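Divya Gowda
Aug 23, 2023

Okay, a long one tonight, so get yourself a drink. I want to talk about learning a language as a grown-up, and why I think most of us quit in February.

I started Norwegian at 55. My first teacher at the Westham evening class began with food words, and I still think food is the right place to begin. Banana is "banan", basket is "kurv", yellow is "gul".

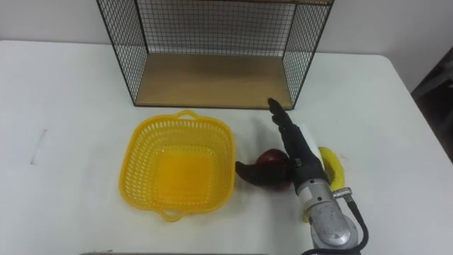
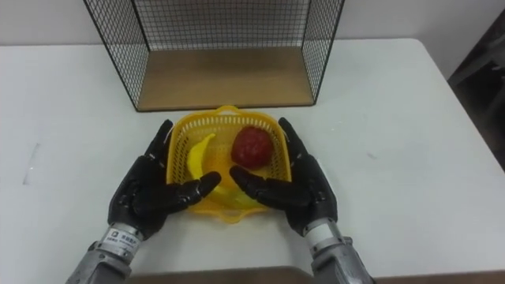

Westham Evening Languages Club

2/ For months I learned from lists. I had roughly 200 words on cards and could not order a coffee. Then I met my pen friend's family, the Skjelbreds, on a video call, and I froze so badly that I said "good night" at lunchtime. They were lovely about it.

3/ What helped was talking to myself - out loud, in the kitchen, badly. I told the kettle it was slow. I told the window it was raining. My husband moved his radio to the other room, bless him, but after 6 weeks I noticed I had stopped translating in my head first!

4/ Please don't worry about your accent yet. Mine is still pure Westham, and people understand me fine if I slow down (I never slow down, but that's another thread).

5/ Also, read things meant for children. I have 2 picture books by my bed and I love them both dearly, especially the one about the goat who won't get on the ferry.

6/ If you're thinking of joining us in the fall, come along and sit at the back for an evening. You don't have to say a word, and there's usually cake.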